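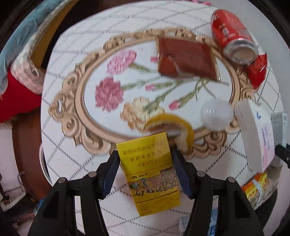 ## 4. Setting up and looking after the hand gripper

Revised Thursday, June 24, 2021, by Yareli Orozco, for the Modama table-clearing work. It replaces the old section 4, which said the gripper needed "no regular care." We have stopped believing that.

### 4.1 Before the first pick

1. Wipe both blue pads with a dry cloth. The old guide called for alcohol. I have yet to see a pad that was better for it, and I have seen two with the edges lifting.
2. Put a driver on each of the four round screw heads on the front of the arms. Snug is enough. If one turns more than a quarter turn, write it in the log and tell Wenceslao Figueroa before you go on.
3. Close the fingers with nothing between them and look at the pads from the front. They should meet flat along their whole length. A gap at one end means a pad is on crooked or an arm has shifted.
4. Open and close the fingers 22 times, all the way each time. The number came from Jaqueline Trujillo and I can't find where she got it. It does seem to be enough to show up a sticky finger.
5. Make three test picks with a small stiff carton. Hold it upright by its sides, so each pad lies flat on a side panel. Count ten seconds.

> **Note:** A carton that stays put proves the pads will hold a carton. It says very little about a ball, a slice of fruit or a crinkly wrapper. Do a separate test pick on whatever is going to give you trouble.

### 4.2 Setting up the table and bin

1. Spread the cloth and pull out the folds. A fold under a flat item changes the pick more than the pad wear everyone likes to argue about.
2. Lay the items out mixed. Cans go on their sides, soft packs next to stiff ones, and a few things should overlap. Neat rows give nice results that mean nothing.
3. Stand the bin on the bare floor within one step of the table, with a liner in it.
4. Walk from the table to the bin once with the gripper in your hand. Watch the strap and anything lying on the floor along the way.

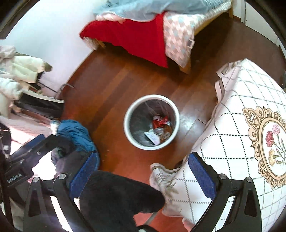 5. Let go with the fingers above the rim. Reaching down into the liner is how plastic gets caught between the pads, and then you are back to 4.1.
6. Open the fingers fully at each drop. A half-open drop may look fine with a can and still leave a thin wrapper stuck to one pad.

> **Caution:** Keep your own fingers away from the arms while the jaws are closing. The supplier, Drendix, told us there was no pinch point. Iolo Voyle has a blood blister that disagrees.

### 4.3 When the grip slips

Work through these in order, and stop when it holds. Please don't change two things at once and then report that one of them fixed it.

1. **Check the item.** Greasy or sticky surfaces slip on good pads too. Try the carton from 4.1 before you blame the gripper.
2. **Check the pads.** Look for crumbs in the texture. A soft toothbrush gets them out.
3. **Check the approach.** Bring the fingers down on both sides of the item before you close. If one finger touches first, the item gets pushed along the cloth and the grip ends up at one corner.
4. **Check the screws** again, as in 4.1 step 2.
5. **Swap the pads.** Do both, even if only one looks worn.

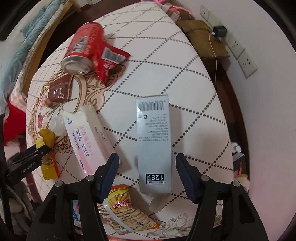 *Fig. 4-3. Fingers open, one on each side of the tall white box.*

Long boxes lying flat are the worst for step 3. Line up with the long sides and check that no flap of paper is hanging where a pad will land. If two boxes lie close together, take the one with more room around it first.

### 4.4 Pad life

Drendix gave us no figure in writing. Our log has one pair swapped after 76 sessions and another after 119, and different people did the looking, so I wouldn't build a schedule on that. Swap when the texture feels smooth under your thumb or an edge lifts.

Noemí Chávez wants to try the Quiambao pads in July. Fine, on one gripper only, with the old pair kept in a labeled bag so we can go back. "They feel grippier" is not a log entry. Write down the item, how many picks you tried and how many slipped.

Spare pads and the driver are in the top drawer. Put the driver back.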